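"Ask me what the 643 is made of"

Hemi Partington has a habit, when somebody shows him a success rate, of asking what it was divided by. He asked it twice in the first ten minutes of our conversation, once about a rival's work and once about his own.

Partington runs the evaluation side of Costigan, a small research project on robot arms that tidy and set out kitchen things. His colleague Ecaterina Ilie trains the models. Their newest one, Nundix, takes a typed instruction and the view from the arm's cameras and works out the motions by itself. The claim in their September write-up is that it finishes 72 per cent of the jobs it is given on a tabletop it has not been trained on.

I have read a good many claims of that sort, and I went along expecting to be unimpressed. I came away partly unimpressed, which may be a compliment.

The method is easy enough to explain. People steer the arm by hand through everyday jobs, and each run is recorded. Costigan collected 1,000 of these runs. Ilie then went through them and threw out the ones she thought would teach the model bad manners: long pauses, second and third grabs, bottles dragged along instead of lifted. That left 643.

"Everybody assumes more is better, and mostly they're right," Ilie says. "But a model copies hesitation very faithfully. If the person stopped to scratch their nose, the arm stops as well. It has no idea that wasn't part of the job."

So the result they are proud of is that the model trained on the smaller pile beat the one trained on the full pile. I asked who had decided which runs were bad.

"I did," she says.

Only you?

"Only me. Yes. That's the weakest bit of the paper and I'd put it in bigger letters if the page limit let me."

It is a large hole. If the trimming depends on one person's eye, another lab can't repeat it without borrowing the person. Ilie says she has written her rules down, and that they fill 2 pages. I have seen them. Several lines end with the words "use judgement".

The jobs themselves are the usual ones for this field: put the bottle on the plate, move the fruit beside the cup, open the oven door. Much of the food is plastic. I said to Partington that a toy strawberry never rolls away leaking juice, and that a kitchen with a handful of things in it, well spread out, is a kitchen I have yet to live in.

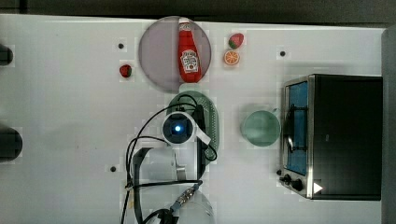
"No, and I wouldn't want to sell it to you as a kitchen," he says. "It's a test. You want few enough things that when it goes wrong you can say why. If I fill the table with clutter and it fails, I've learned that clutter is hard. I knew that."

Fair, but the write-up does use the word "household" in its first line. He winced when I read it out. That was a late edit, he says, and he lost the argument.

Then there is the matter of what counts as finished. Under Costigan's rules a bottle counts as placed if it ends up on the plate, standing or lying down. Ask most people to put the ketchup on a plate and they might have views about that. Partington's answer is that the instruction never mentioned standing, and that a stricter score would be measuring something the arm was not told.

"We ran the strict version too," he adds. "It's lower. It's in the appendix."

Why the appendix?

A pause. "Because it's lower."

I liked him for that, though I would still move the table.

What about other groups? Ilie sent the trimmed runs to Stuva, who build a competing model and had every reason to find fault. They saw an improvement too, but a smaller one, and it vanished on any job that involved the oven. She doesn't know why. Her guess is that doors need the very fumbling she cut out: the small corrections a person makes when a handle isn't quite where the hand expected it.

"Which would mean I deleted the useful part," she says. "For doors, anyway. I'm not thrilled about it."

Unovus, the firm that pays for part of the work, has been telling customers that trimmed data will make teaching a robot cheaper. Neither of the two would repeat this to me. Partington points out that all the runs had to be recorded before a third of them could be thrown away, and that Ilie's time was not free either.

Their next round will have several people doing the trimming separately, without seeing one another's choices. If they disagree a lot, the method is in trouble, and both say they will publish that as well. I asked Partington what he expects.

"I expect they'll disagree about doors," he says.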